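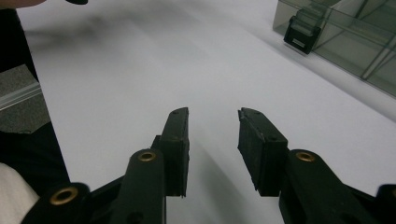 Black gripper fingers over a white tabletop.

The Navesberg Hill Race was held on 20th August, and I was pleased to be among the 200 entrants. The course is 6 miles long and finishes at 2621 feet, with the steepest climbing in the final mile. I placed 111th, which met the goal I had set in April.

Particular credit is due to Anas Mahrous, who led from the first bridge and was never seriously challenged. The women's field was closer, and three runners reached the last gate together.

Entrants are reminded that the organizers now require a wind jacket at the start. Results are posted by age group. I intend to enter again next year and will begin hill training earlier.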